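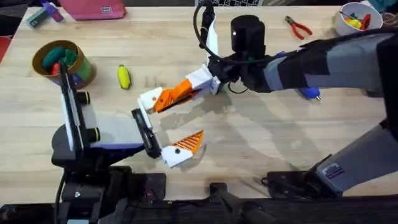 About Graritard

Hi! I'm Amado Abella, and I started Graritard because I was tired of writing the same glue code over and over. If you've ever tried to get two robot arms from two different makers to share one table, you know the kind of code I mean. One arm wants joint angles in degrees, the other wants radians. One sends its state back every few milliseconds, the other sends it when it feels like it. You write a little adapter, then another little adapter to fix the first one, and by the end of the month you have a drawer full of adapters and no working demo.

So we make the software that sits in the middle. There are 3 of us full time plus 2 part-timers (both still in school, both better at C++ than I am), and we work out of one long room in Fajardo with a lot of extension cords and one very good window.

What we make

Our main product is called Firnum. It's a planning and control layer for workcells with more than one arm. You tell it what arms you have, where they're bolted down and what's on the end of each one, and it gives you a single picture of the whole cell that your own code can talk to. When one arm plans a move, the planner already knows where the other one is and where it's headed. That sounds like a small thing until you've watched two grippers try to be in the same spot at the same time!

We spend most of our days on close-quarters work, with grippers near each other, reaching past each other, or handing something over. Most planners treat the other arm as a big fat obstacle and keep well away from it, and that's fine if your arms never need to meet. Ours do. Firnum lets you say "these two fingers may come this close, everything else stays back," and you can change that rule halfway through a task without stopping the cell.

The second thing we make is Brotow, and it began as a debugging script I was a little embarrassed by. It records everything a cell does (camera frames, joint states, gripper commands, the plan that was picked and the plans that weren't) and lines it all up on one clock. Then you scrub back and forth and find out why your arm did that weird thing at 4 in the afternoon. Customers kept asking for the script, so we cleaned it up, gave it a name, and now I think more people use it than Firnum.

How we work

We test on real hardware every day. I love a simulator, we run one all night long, but a simulator has never had a cable catch on a wrist. Our benches use mismatched arms with mismatched grippers on purpose, stiff flat jaws on one side and ribbed, springy fingers on the other, so that if we've baked in some lazy idea of what a gripper is, we find out fast. The objects are everyday stuff: a toy banana, some cloth, a round container to put things in. There are usually tools on the table too. The perception code has to cope with a screwdriver it wasn't told about, same as it would at your place.

Every release has to get through 1,000 planned moves in simulation and then a shorter set on the benches before it goes out. If it fails, it doesn't ship that week, and I write the email saying so. (I have gotten pretty quick at that email.)

We also read our own support mail. All of us take turns, me included, so if you write in with a calibration problem you'll get a person who has probably had the same one. Hand-eye calibration is our number one topic by a mile. Number two is time stamps. Please, please sync your clocks.

Who uses it

Right now 16 groups run Firnum, mostly university labs and a few small shops that pack or sort things. We like small teams. They tell us what broke, they send logs, and they don't mind when I call back with too many follow-up questions. The handover mode came straight out of one of those calls.

What we're up to next

We're rewriting the part of Firnum that picks which arm should do which job. Today you mostly tell it yourself, and it can be fussy when both arms could reach. The new version should be with our early testers in February. We're also adding better support for wrist cameras in Brotow, so you can flip between the wrist view and the fixed view without losing your place.

Come say hi

If you're anywhere near Fajardo, stop in! We're here most days except Sunday, and the coffee is decent. If you're far away, send us a log file and a sentence or two about what you're trying to do. Messy logs are fine, we've seen worse, and half of those were mine.

Amado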